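Praletti Countertop Microwave: a review after one long spring

I should say up front that I never meant to become a person with opinions about microwaves. I bought my last one in a hurry, used it for years without a kind word, and only went shopping again when the turntable started groaning so loudly that the dog left the room. My neighbor Gülizar Uçar had bought the Praletti and kept telling me over the fence how much she liked it, so I gave in and ordered one too. It came in May, on a Saturday, well packed and heavier than I expected (ask for help on the stairs, please).

I cook for two most nights and for 8 when the family comes over, so mine gets a real workout. Oatmeal in the morning, leftovers at lunch, and a steady stream of butter that I forgot to take out of the refrigerator. I've now lived with it long enough to tell you what I like and what still makes me grumble.

Heating and defrosting

The heating is lovely and even. My old microwave could turn the rim of a lasagna to lava and leave the middle like a skating rink, and I had gotten so used to stirring and rotating everything that it took me weeks to stop. A bowl of soup comes out hot all the way through. Rice perks up nicely with a spoonful of water and a plate on top. Defrost is slow, slower than the Bereo my sister has, but I'd take slow over ground beef with cooked gray edges any day of the week!

The one real letdown is popcorn. The popcorn button runs too long for the small bags, and I burned two before I learned to stand there and listen like we all did in the old days.

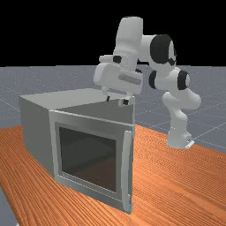
Size and where to put it

Measure first, and then measure again with the door open. It's a deep thing, and the door swings wide, and you'll want some breathing space behind it for the vent and the plug. I first had it in the corner next to the bread box, where I couldn't open it all the way without bumping the wall, and I put up with that for longer than I care to admit before moving it over by the window.

We have wood counters, and I worried about them a little. The feet are soft and haven't left any marks so far. My friend Gonzalo Pacheco, who refinished the counters for us, told me to wipe up spills promptly and keep steam from sitting on the finish, and to go over the whole surface with oil a few times a year. I've been good about the first part. The oil can is still under the sink, Gonzalo, I'm sorry.

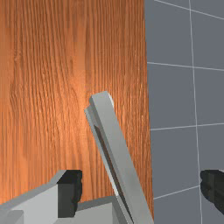

Wood grain right up to the edge, with gray tile alongside.

Controls, noise and cleaning

The buttons are big and the lettering is plain, and my mother could use it on her first visit without calling me in from the yard. I do wish I could turn off the beep. It beeps when it's done and then again every minute until you come and get your tea – very loyal, but a bit much at six in the morning. The fan is quiet enough to talk over.

Inside, it wipes down easily with a damp cloth, and for the worst messes I steam a cup of water with lemon in it and let it sit a while with the door shut.

Is it worth the money?

I paid a little under $200, and I've seen it on sale for $150 since then, which stung. The Sima I looked at was cheaper but felt tinny when I shut the door in the store. If you can wait for a sale, wait. If your old one is groaning the way mine was, I'd go ahead and get it. Gülizar says hers has been going strong for ages and she is much harder on appliances than I am.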